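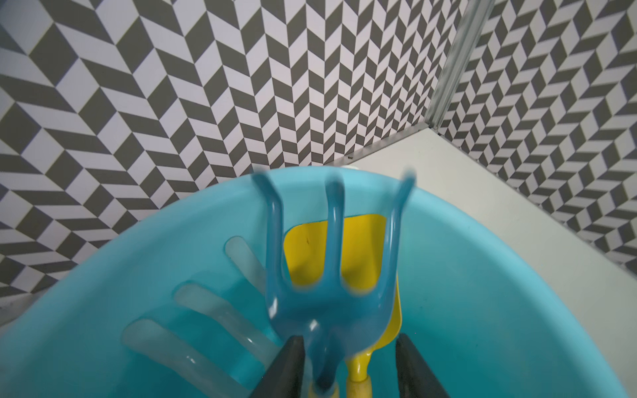
A visit to the Gitia seed and garden fair, 27/10/2019

The autumn fair at Gitia is smaller than the spring one and easier to get round. We went by train and then on the shuttle bus, which leaves from the back of the station and not from the front as the leaflet says. The fare was 2 pounds each way, paid to the driver in coins. We got there a little after opening time and the queue at the gate was short.

The fair is held on the old nursery grounds. There are two long glasshouses, a brick barn and a field where the plant stalls stand. The organisers list 58 stalls this year. Most sell seed, bulbs or bare-root fruit, and a few sell tools and pots. The ground had been wet for most of the week and straw had been put down on the main paths, but the corner by the compost stalls was still deep mud. Boots are needed.

We started in the first glasshouse, where Starkilus had the largest stand. They grow garlic and shallots and sell nothing else. The garlic was laid out in trays by variety, with a card giving the planting month and how long it keeps. A net of 15 bulbs of mixed kinds was the best value. The man on the stand said to plant before the end of November on heavy soil, and to leave it later only if the bed is raised.

Gaber, on the other side of the aisle, sells broad beans and peas for autumn sowing. Their packets are plain brown paper with the variety stamped on. I bought one packet of beans and was given a sheet about mice, which dig up the seed in my garden every year. The advice is to start the beans in tubes under cover and plant them out when they are a hand high. I have done it the other way for years and lost half of them, so I will try it.

The talk in the barn was given by Arnar Skov, who looks after the apple collection at Hundetus. The collection has 100 trees, all on dwarfing stock, and he spoke mainly about pruning them in their first four winters. He brought cut branches and passed them along the rows. His main point was that people prune too lightly in the first winter and too hard after that. There was a long question about canker, and he advised cutting well back into clean wood and cleaning the saw between trees. The barn has no heating and the benches are hard. The sound was good even at the back.

After the talk we walked through the field. Prices for bare-root currants were lower than at our local garden centre, though many would not be lifted until later and had to be ordered for collection. Two stalls took cards. The rest took cash only, and the nearest machine is in the village, a fair walk away.

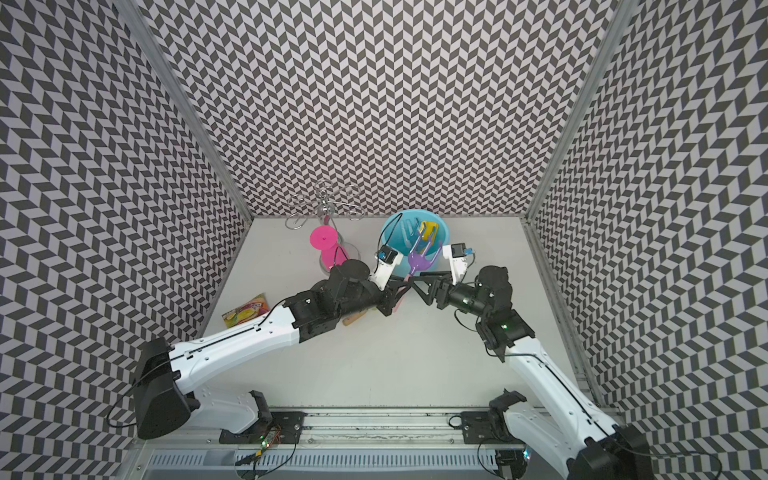
Food and Drink

The tea tent is at the far end of the field, next to the second glasshouse. It had leek and potato soup, cheese rolls, tea, coffee and three kinds of cake. The soup had run out by half past one. Seats were hard to find at midday but there was plenty of room an hour later. Water can be had free from the tap beside the tent if you bring a bottle.

Toilets are behind the barn. Dogs are allowed in the field on a lead but not in the glasshouses.

The last shuttle bus leaves half an hour before closing, so anyone coming by train should do their buying early. The spring fair is in April on the same site, with vegetable plants and more stalls.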